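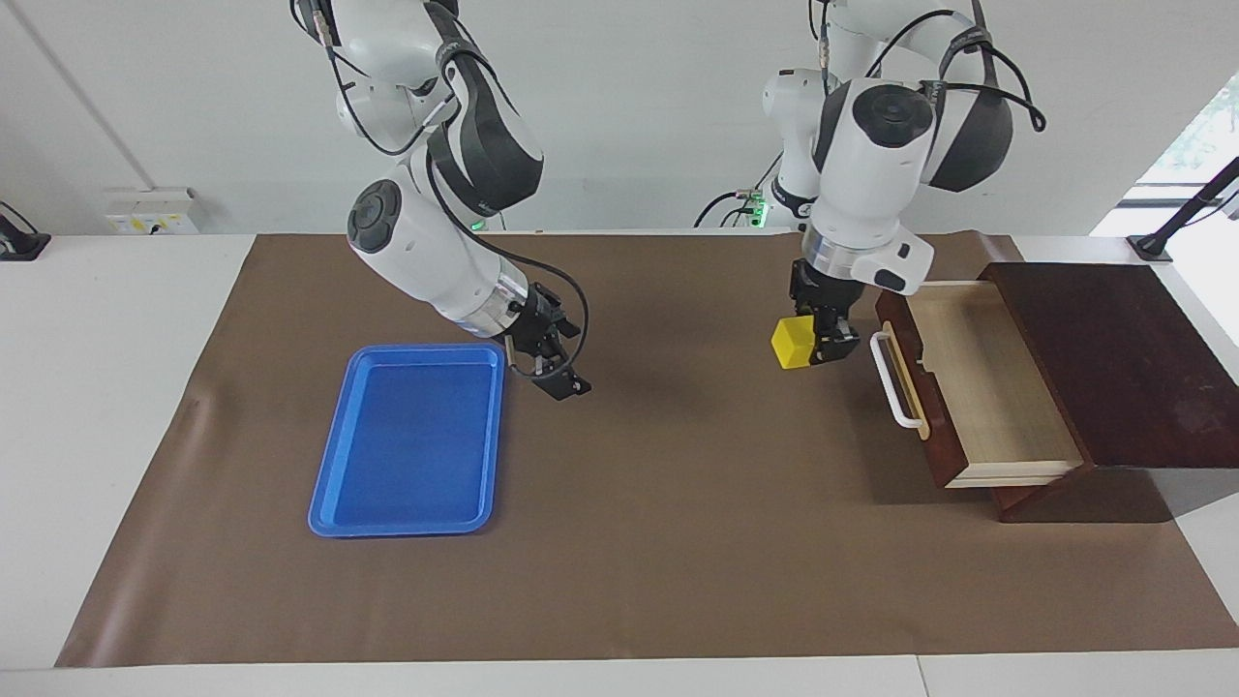 A large brown mat covering a white table, with a blue tray on it.

Table mat (work surface)

A table mat, also called a bench mat, desk mat or work mat depending on who you ask, is a flat sheet laid over a table so that the table doesn't take the beating. I'm using the widest sense of the word on this page. Place mats for dinner have their own entry, and so do floor mats, although I do wander into floor mats a little in the history part because you can't really keep them out.

I've been keeping the household pages on this wiki since my kids were small, and this is the one I get the most mail about. Please keep it coming!

Names

People in the same town will call the same thing by different names. My mother said "table pad" for the thick felt-backed one that lived under the good cloth, and "oilcloth" for anything wipeable, even when it had no oil in it and was plainly vinyl. Leather workers tend to say bench mat. Sewing people say cutting mat, but only for the kind you can run a blade over, and they will correct you. In offices it's a desk pad or a blotter, and the second word has hung on long after most folks stopped blotting anything.

History

Covering a table to protect it is about as old as having a table you're proud of. In a lot of European houses, carpets and heavy woven cloths went on tables before they went on floors, and you can see this in plenty of old paintings. Those were for show as much as for protection (they were expensive), and they'd be pulled back or covered over when there was messy work to do.

Oilcloth was the big change for ordinary kitchens. It was cotton or linen coated with boiled linseed oil, so it shed water and wiped down easily, and it was cheap enough to replace when it cracked. It did crack, mostly along the table edge where it folded. Linoleum came along in the 1860s and was meant for floors, but offcuts found their way onto desks and counters pretty quickly. Desktop linoleum is still made and I love it, it feels warm under your wrists. Vinyl took over the kitchen side of things after the Second World War, and silicone has been pushing into baking and crafts more recently.

Locally, the name you'll run into at estate sales is Stendwood. They sold felt-backed pads out of a shop in Ploscombe, and the pads have a stitched edge and a little woven label on one corner. Delia Vasiliu has the only Stendwood price list I've ever seen. It shows the pads in 18 sizes, which seems like a lot until you remember how many odd-shaped dining tables people had. She let me copy it out by hand one September and I still owe her a typed version.

Materials

Felt and wool. Quiet, soft, kind to wood. Holds crumbs and pet hair like you wouldn't believe. Good under a sewing machine, where it soaks up some of the shake.

Cork. Light, grippy, and it doesn't mind a warm dish. The cheap sort sheds at the corners.

Leather. Lovely for writing on and it gets nicer with age, but it marks if you leave something wet on it, and a ballpoint will leave a groove if you press hard on a single sheet.

Rubber. Heavy and lies flat from day one. Some rubber mats will stain a painted or lacquered table if left for months, so lift them now and then.

Vinyl. Wipes clean. Smells for the first week. New vinyl can stick to a glossy finish in hot weather and pull some of it away when you lift it, and I lost a patch of varnish off my hall table learning that.

Silicone. Great with heat, great with glue, and a magnet for dust.

Layered cutting mat. The kind where a blade sinks into a softer layer and the cut more or less closes up again. Keep it out of the sun and out of a hot car, or it warps and there's no getting it back. Mine is a Stumasix and has been with me through 30 quilts.

Size and fit

There are two schools here. One says the mat should cover the whole top, and the other says leave a border of bare table showing. I'm a border person for desks and a whole-top person for anything involving paint. For a desk, a mat 140 centimeters wide will run most of the length of an ordinary one. If you go right to the edge, round the corners off a bit, or you'll catch your sleeve on them.

Color matters more than I used to think. White shows every mark but makes it easy to find a dropped pin. Mid brown and gray hide coffee and are easy on the eyes under a bright lamp. Black is awful for needles, beads and small screws, and I say that as somebody who bought two.

Care

Lay a curled mat face down overnight with books on it. A little dish soap in warm water does for most of them apart from leather and wool. Don't soak cork. For the sticky residue left by tape, try plain cooking oil on a rag, then soap, and test a corner first.

Tamsin Bolger wrote in to say she stores hers rolled around a mailing tube with the top side facing out, and that they flatten quicker this way. I tried it with a vinyl one and she's right.

Collecting

Yes, people collect them! Advertising mats from shop counters are the main thing, the kind with a seed company or a soap printed on them. The Liao collection is the big one that I know of, at 3000 pieces, with a heavy lean toward old counter mats from pharmacies. Condition is everything, and a faded rectangle where the till stood will knock the price right down.

See also

Blotter; Dining table; Drawer liner; Oilcloth; Place mat; Trivet

Page last changed Fri 8 October. I added the bit on rubber stains and fixed the spelling of linseed.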